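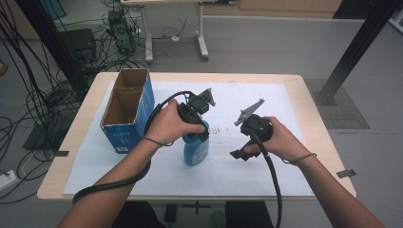
Gelilen suspende las sesiones con pinzas de mano tras un fallo en el cierre

La empresa Gelilen ha parado las sesiones de grabación con pinzas de mano en su centro de Meireles después de que una de las herramientas se cerrara sin que el operador accionara el mando. El incidente se produjo en febrero, poco antes de las once de la mañana, y dejó a un trabajador con una contusión leve en el dedo índice. No hubo baja médica.

El operador estaba repitiendo una tarea de mesa con envases domésticos, consistente en coger una botella, llevarla hasta una caja de cartón con separador y dejarla en uno de los compartimentos. Según el parte interno, había acercado la mano libre a la mordaza para recolocar el envase cuando la pinza derecha se cerró y mantuvo la presión durante 2 segundos. Un compañero cortó la corriente del puesto desde la regleta.

Las pinzas de este tipo se sujetan con la mano y llevan un motor pequeño que mueve los dedos según la presión que ejerce el usuario sobre el mando. Los datos de cada movimiento pasan por cable a un ordenador y se usan después para entrenar brazos robóticos en tareas parecidas. En Meireles se trabajaba con dos pinzas por puesto, una en cada mano.

Albertina Louro, responsable de seguridad del centro, explicó que la primera revisión apunta al cable. «La funda estaba entera, pero dentro del conector había un hilo de señal casi suelto. Al girar la muñeca se perdía la lectura del mando, y el controlador interpretaba esa pérdida como una orden de cierre», señaló. Louro añadió que el programa debería haber dejado la pinza abierta ante una señal ausente y que esa comprobación no figuraba en la versión instalada.

El registro del ordenador muestra que no era la primera vez. De las 629 grabaciones hechas en ese puesto desde el comienzo de la campaña, 27 contienen al menos un cierre que no se corresponde con ninguna orden del operador. En la mayoría de los casos la pinza estaba ya sobre el objeto y el movimiento pasó inadvertido. Algunas se habían marcado como «agarre fallido» y se habían archivado sin más comentario.

El fabricante de las herramientas, Kurkby, ha recibido la pinza averiada y el cable. Mal-soon Ok, ingeniera de la compañía, confirmó que el conector se había probado con la herramienta fija sobre un soporte y con giros de muñeca cortos, muy por debajo de los que se hacen en una jornada de trabajo. «El esfuerzo se concentra justo en la salida del cable, y ahí faltaba un alivio de tensión», dijo. Kurkby prepara una pieza de refuerzo y una actualización del controlador que abre los dedos cuando se interrumpe la señal. La empresa no ha dado plazo para la entrega, aunque ha pedido a los demás clientes que revisen las conexiones antes de cada turno —sobre todo en las pinzas que se usan siempre con la misma mano— y que retiren las que presenten holgura.

El centro que Gelilen tiene en Nollthorpe utiliza el mismo modelo y ha seguido trabajando, pero con la fuerza de cierre limitada por programa. Allí no se han comunicado lesiones. Los técnicos están repasando también sus grabaciones en busca de cierres anómalos, una tarea que se hace comparando la posición de los dedos con la lectura del mando.

En Meireles los puestos seguirán parados hasta que lleguen las piezas nuevas. Mientras tanto, los operadores se dedican a etiquetar material ya grabado. La dirección ha introducido además varios cambios en el procedimiento: los objetos se recolocarán únicamente con las pinzas desconectadas, cada puesto tendrá un pulsador de parada al alcance del pie y los cables irán guiados hasta el suelo para que no tiren de la herramienta. Este último punto ya lo habían pedido los operadores en otoño, cuando se quejaron del peso que soportaba la muñeca al final del turno.

Queda por decidir qué se hará con las grabaciones afectadas. Louro es partidaria de excluirlas del conjunto de entrenamiento, ya que un robot que aprenda de ellas podría asociar el cierre a un momento equivocado. El equipo de datos prefiere conservarlas aparte, señaladas como defectuosas, hasta que Kurkby termine el análisis del conector.

El trabajador lesionado se reincorporó al día siguiente y participa en la revisión del procedimiento.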